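Speaker notes - "Small stitches: what the needle is doing"
Suturing skills afternoon, 7 August 2023
Sidra Talpur

Opening. Say hello, thank Roya Nouri for getting the room and the projector to agree with each other, and remind everyone that the handout has the reading list on the back. There are 28 slides and I would like to stop for questions after the needle section, so please don't let me ramble (I will ramble).

Start with the curve. Everybody who comes to the Wirnar course wants to talk about knots, and I do love a good knot, but I'd like us to spend our first few minutes on the needle and how it travels. A curved needle wants to go around its own curve. If you push it straight, the tissue pays for it. Ask the room to draw the arc in the air with one hand - people feel silly for a moment and then they get it. 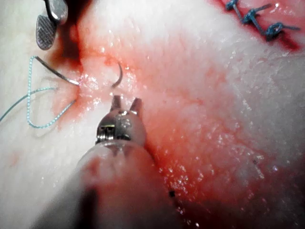

Talk slowly through the handover. One instrument drives, the other receives, and the second one should be in the neighborhood before you need it. Let the tip come out far enough that you can take hold behind the point, and then follow the curve on the way out too. I spent most of March learning to wait for that extra bit of needle, and I still have to tell myself to wait.

Pause here. Questions on needle path. If it's quiet, ask who prefers a shorter bite and why.

Next, thread. The slack has to live somewhere, and it's much kinder to your future self to decide where. I like to lay it off to one side, well away from the next entry point, and glance at it before each bite. At the Horine workshop I talked so happily about spacing that I caught my own loop and had to go back and free it - tell that story, but keep it short.

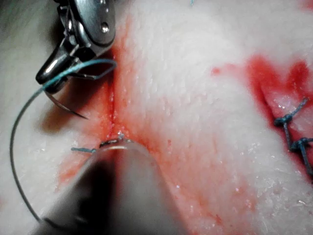

Slide 2 of the thread section: needle held above the tissue, thread swept down the left, edges of the incision close together.

Point out the edges. We want them to meet comfortably, and pulling harder is hardly ever the answer. Even bites on both sides, then gentle tension, then look again.

Close with the practice sheet. Ten unhurried stitches beat a whole row done in a rush. Roya has the sign-up list for the next session, 48 places, and it does fill up.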